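À Grultcombe, le plateau rouge fait son entrée dans les bureaux

GRULTCOMBE, mardi 7 novembre 2023 - Il existe des objets dont personne ne réclame l'arrivée et dont tout le monde se dispute ensuite l'usage. Le vide-poches est de ceux-là. La maison Kocabaş, qui fabrique des accessoires de bureau dans la zone de Bukilside, a mis en vente lundi son nouveau modèle, un plateau carré à bords bas, sans couvercle, sans compartiment et sans notice. Il s'appelle Kastden, se vend 20 euros et n'existe pour l'instant qu'en rouge foncé. 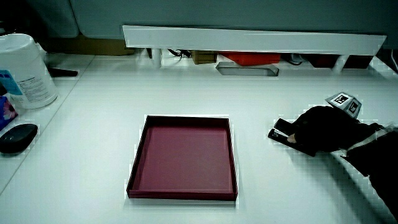 Le fabricant parle de « bordeaux ». La mairie, qui en a commandé 455 pour ses services, a écrit « rouge » sur le bon de commande, et l'affaire a occupé deux courriels et un appel téléphonique avant que les parties ne conviennent que l'objet resterait de la même couleur dans les deux cas. Les cartons ont été livrés au rez-de-chaussée de l'hôtel de ville, à côté de l'ascenseur, où ils gênent encore un peu le passage.

L'idée de départ tient en une phrase du catalogue : donner une place à ce qui n'en a pas. Clés, trombones, capuchons orphelins, pièces de monnaie étrangère rapportées des vacances de juillet - tout doit finir dans le plateau, et le reste de la table doit retrouver une surface. La notice municipale distribuée avec l'objet précise qu'il n'est pas destiné aux denrées. Les agents de l'état civil y auraient déjà rangé des clémentines.

Une première série de 100 exemplaires avait été confiée cet été à la bibliothèque et au service des archives. Le bilan, consultable en mairie, est encourageant par endroits. Les tables sont jugées plus dégagées au centre. Les bords, eux, n'ont pas bougé : le paquet de mouchoirs, les lingettes et tout ce qui vit d'ordinaire au coin d'un bureau y sont restés, le plateau n'ayant manifestement aucune autorité sur eux.

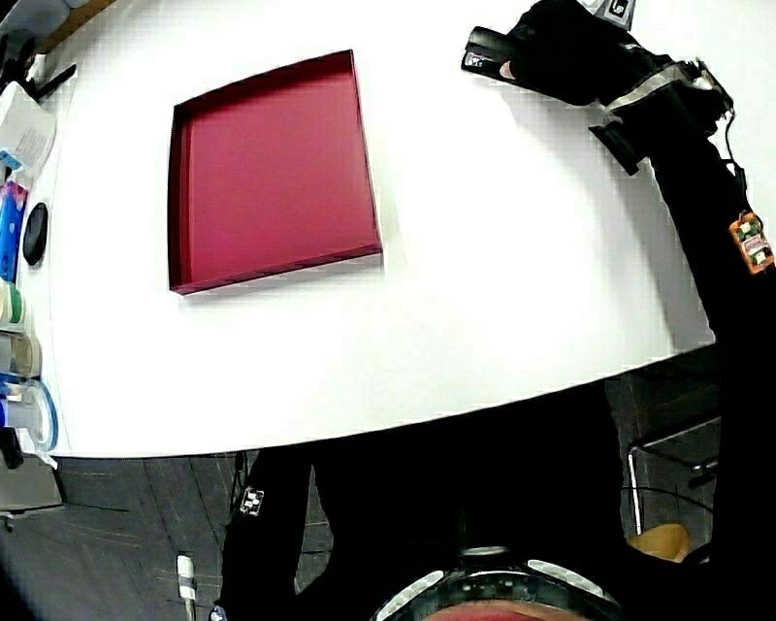 Reste la question de la taille. Plusieurs utilisateurs trouvent le Kastden trop peu profond, d'autres font valoir qu'un bord plus haut permettrait surtout d'y oublier davantage de choses. Kocabaş étudie une version plus grande et une version grise, cette dernière à la demande d'un cabinet comptable.

Le fabricant annonce 3 626 plateaux sortis de l'atelier de Bukilside à ce jour. Les particuliers peuvent se le procurer à la boutique d'usine, ouverte le matin, ou à la papeterie de la place du marché, dont la vitrine en présente un, rempli de stylos malgré sa forme carrée. La livraison des bureaux du deuxième étage est prévue avant la fin du mois, si l'ascenseur le veut bien.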